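Setting up a sorting table with a tray and a bin

A sorting table works when each item is handled once. Most of the lost time comes from reaching, turning and putting things down twice. The layout below is the one used in the Tikumex shared workshop for small parts, clean cloths and general bench clutter. It transfers without changes to a laundry room or a garage.

Table

Use a plain rectangular table with a light, smooth top. Dropped screws, lint and oil spots show up on white and disappear on wood grain. Check the height before anything else. With the elbows bent, the hands should clear the rim of the bin, and the bin rim sets the working height, so a deep bin calls for a lower table. Wipe the top with a damp microfiber cloth and a drop of dish soap. Scouring powder dulls a smooth surface, and a dull surface holds dirt.

Tray left, bin right

The shallow container goes on the left and the deep one on the right. The tray takes whatever must stay visible, and the bin takes bulk. Left-handed users reverse the two. Choose a tray in a strong color. Blue is the usual choice in workshops and food plants because very few natural materials are blue and strays are easy to spot against it. 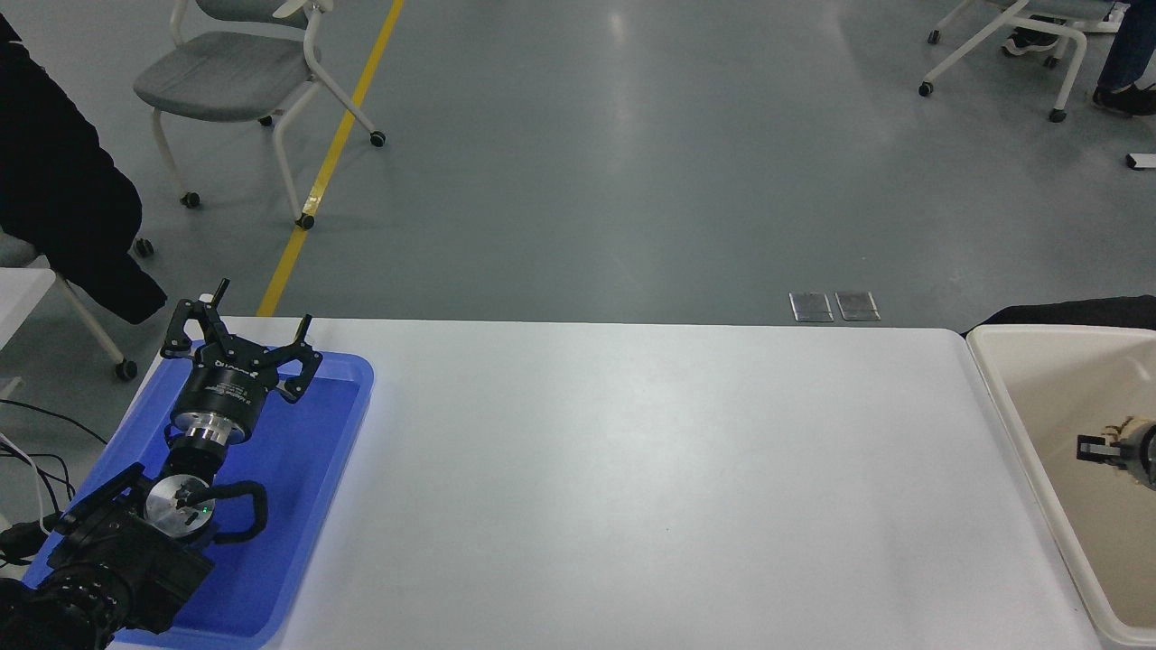
Leave the middle of the table clear. It is the only place where an item gets folded, wiped or inspected, and it fills up first if there is no rule about it. Our rule is that anything in the middle for longer than one task goes into the tray or the bin before the next task starts.

Containers should have rounded inside corners and a raised rim. Square corners collect grit and need a brush. A thick rim is easier to grip with wet or gloved hands, and it keeps its shape when the bin is lifted full. Test a new bin by loading it to the normal weight and lifting by one long side. If the wall bows visibly, use it for cloths only.

Load limits: up to 16 pounds per bin if one person carries it. Heavier loads are split.

Cloths

Hang a cloth over the far edge of a container only while it is in use. Damp cloth left folded over a rim will smell by the next morning. Dark fabric sheds lint that shows on a white top, so wash it separately the first few times and shake it out away from the table.

Cords

Cords should leave the table by the shortest route to the side or the back. Three points to check:

Slack is gathered in a loose loop, never wound tight.
No cord crosses the open middle of the table.
No cord lies where a chair caster will run over it.

Veronika Győri labels both ends of every cord with the same number in paint marker. Tape labels peel off after a few cleanings.
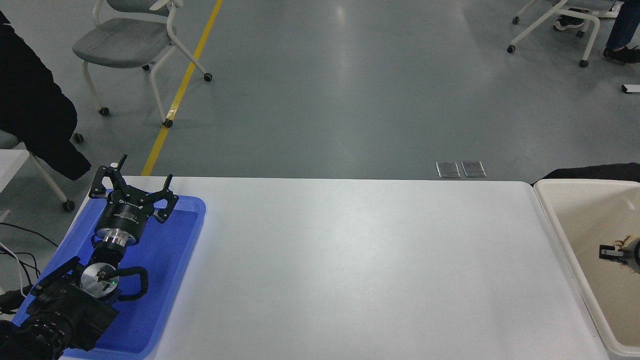 Chairs and coats

Pull chairs back one full step when the work is done standing. Casters pick up thread and hair, which then scratch a sealed floor. Turn the chair over once a month, cut the thread with a seam ripper and pull it out with pliers. Coats go on hooks when hooks are available. A coat on a chair back makes a light chair easier to tip and usually ends up under a caster.

Floor

Sweep before mopping. On a sealed floor use a neutral cleaner at the dilution on the label and change the water when it turns gray. Too much cleaner leaves a film, and the film is slippery. Painted lines wear faster than the coating around them, so keep stiff brushes off them.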